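## From the Folding Floor: Notes on Our First Season with the Grippers

Those of you who came by Firncombe in January will remember that the back half of the linen room was more or less a storage closet with good lighting. If you walk in today you will find a team of our own people in there, sheets all over the floor, and a good deal more laughter than I was used to hearing from that end of the building. I promised Wilson Arboleda I would write something about it for the newsletter, and he has been very patient with me, so I'll try to do it justice.

For the folks in the front office who haven't had the tour yet, the short version goes like this. We are helping Tornano teach their machines to handle bedding. The way it works is that our own staff hold a pair of hand grippers, one for each hand, and go through the ordinary jobs of the linen room with them: spreading, smoothing, picking up a corner, making the first fold, making it again. The grippers record how the hands move, and the recordings go off to Tornano. Wilson tells me we have sent them 932 so far, a number I had to ask him to repeat.

I'll admit I was nervous when the plan was announced, and I know I wasn't alone, as several of you stopped me in the hallway to say so. Fereshteh Taheri has worked in linens for 22 years, and she asked the question out loud at the staff meeting, in that calm way she has. If we teach it to fold, what do we do after that? I think it was the right thing to ask, and I was glad to see the room go quiet and let her have a proper answer.
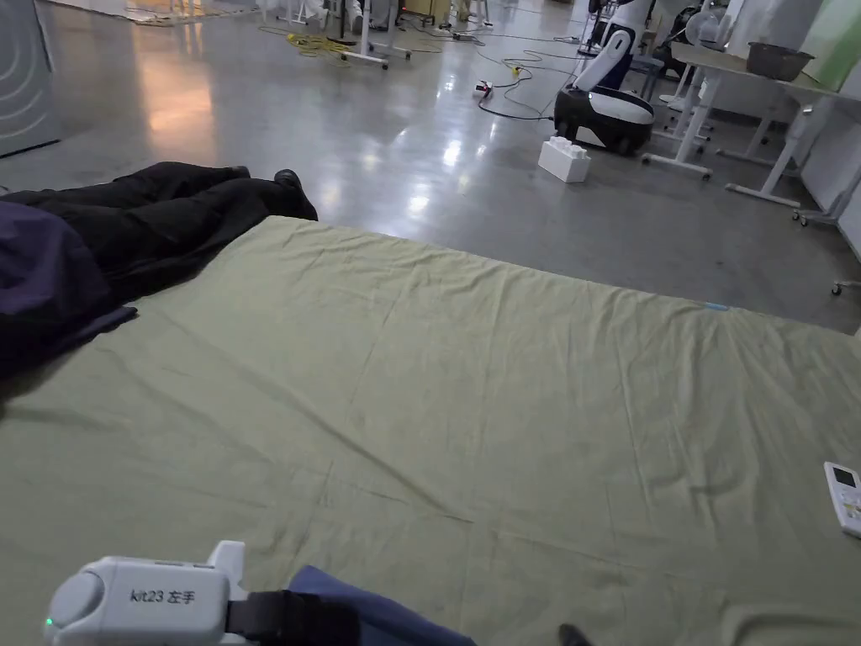 The answer, as it was given to us and later put in writing, is that no one in linens loses hours through the end of the agreement, and that anyone who takes a turn with the grippers is paid at the trainer rate for that time. There are 31 of us in the department and more than 22 signed up, including a couple who had sworn to me over coffee that they wouldn't go near the thing. What happens after the agreement ends is still being talked over. I don't want to paint it rosier than it is, and Kamran Rashti, who speaks for us in those talks, has asked me to remind everybody that his door is open and that he would like to hear from the night crew in particular.

What has changed already is the shape of the day. A session on the floor is slow work, far slower than folding with your own two hands, and it took some getting used to. You can't let your wrists do what they've always done. Ghazal Jafarzadeh told me that for the first week she kept reaching for the hem with her bare fingers, having forgotten she was holding anything at all! She also said it made her notice things about her own folding that she hadn't thought about since she was new, like the little tug she gives a corner before she lets go of it. She has started showing that tug to the newer people, grippers or no grippers, and I have been trying it at home on my own fitted sheets with mixed results.

Knees and backs have been the other big topic. Working on a concrete floor is hard on a body, and after the first two weeks we heard about it from nearly everyone. Ehsan Asadi moved the sessions down to 4 a shift with a proper sit-down in between, and kneeling pads have been ordered from Curance. If yours hurts anyway, please tell Ehsan and don't tough it out. Nobody is going to hand you a medal for a sore hip, dear friends.

A few bits of housekeeping before I let you go. Shoes worn on the folding floor should be clean ones, and sheets used for sessions go in their own hamper and never back on the shelf. Please hang the grippers up by their straps when you finish. If you would like to try a turn, the sign-up page is on the door of the linen room, and Ghazal is happy to show anybody how to hold them. She's a very kind teacher, and she only laughed at me a little.

The next meeting with Tornano will be in the Ebrahimi Room at 2:30 in the afternoon, with tea. Fereshteh is bringing her list of questions, which I'm told now runs to a second page.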